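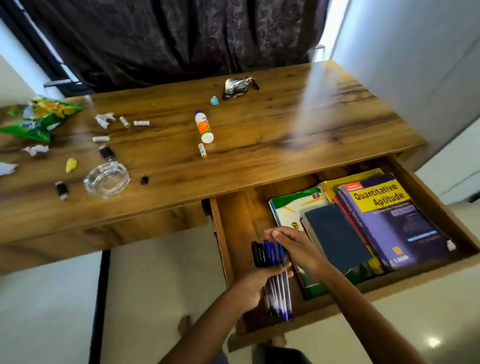

Home | Data | Docs | Rules | Contact

# Hemstead Tidy-Up Set

20 October 2019, by Saimi Ojala

Hi! I look after the rules side of this data set, so this README is mostly about how we record and label, and only a little about file formats (Amedeo Monti wrote a separate page for those, and it's better than anything I'd manage). The set has 590 clips of people sorting and putting away small household stuff, shot from head height, meant for teaching robot arms to do the same kind of work.

## Recording rules

We started with 14 rules in September and I've fought hard to keep it at 14. The ones people trip over most:

- Keep both hands in view whenever you're touching something. If a hand goes out of sight, bring it back before you carry on.
- Don't clean up first. Crumpled paper, foil, stray pen caps – leave them where they are. A robot that has only seen bare desks is going to have a bad time in a real bedroom.
- Pens go as a bundle or one by one, your choice, but don't switch halfway through a clip.
- Drawers get opened on camera and closed on camera.
- Work at your normal speed. A bit of blur is fine and we keep those clips!

Floor tasks follow the same rules with one extra: pick a spot with enough clear floor to lay everything flat before you start arranging, and mind your own feet.

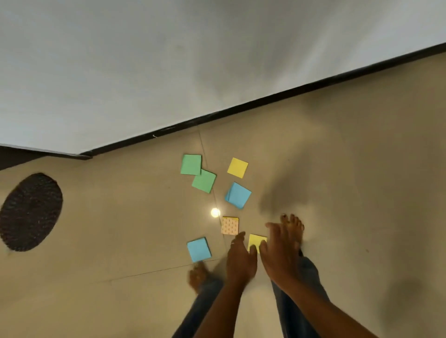
Do squares of the same color have to end up next to each other?

Only if the task card says "group by color." On a "spread out" or "free" card, any layout counts, and the labeler writes down what was done without grading it.

## Labeling rules

Every clip gets two labelers who don't see each other's work. If they disagree on where an action starts, we take the earlier time and add a note. I know Evcombe does it the other way around (later time, no note), so if you're mixing our set with theirs, please read the merge page first – I spent a whole afternoon on that mess.

Name the object by what you can tell from the clip. If it could be an eraser or a lump of clay, write "small soft item" and move on. Guessing has caused us more rework than anything else, and 135 clips had to be relabeled in the first round.

Books are their own headache. We label a stack as a stack until a hand moves a single book or notebook out of it, and from then on that one gets its own tag. Printed titles can go in the notes field, spelled the way they appear on the cover. 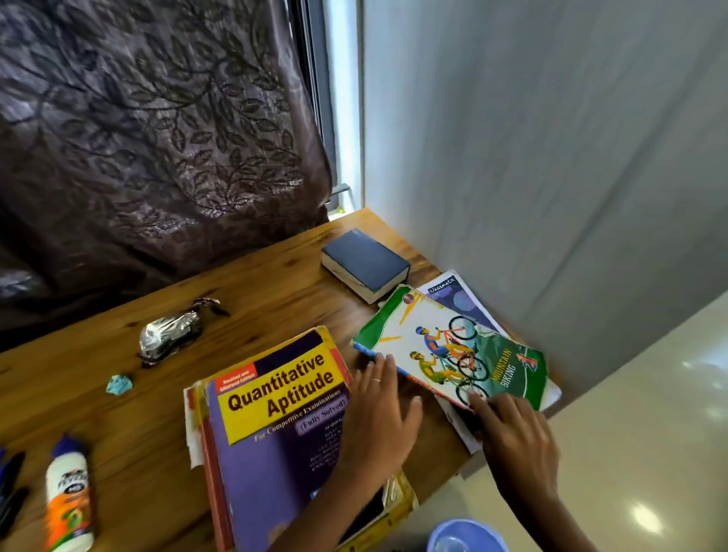

*Both hands on the green "Mountain Biking" notebook, book stack alongside.*

## Known gaps

Too few left-handed people, hardly any evening light, and no glassware tasks yet. The Salem group is working on the evening clips. I'd like us to reach 1,000 clips before we touch the rules again, but Amedeo wants to rewrite the drawer one now, so check the change log in the Rondlow folder before you record anything new.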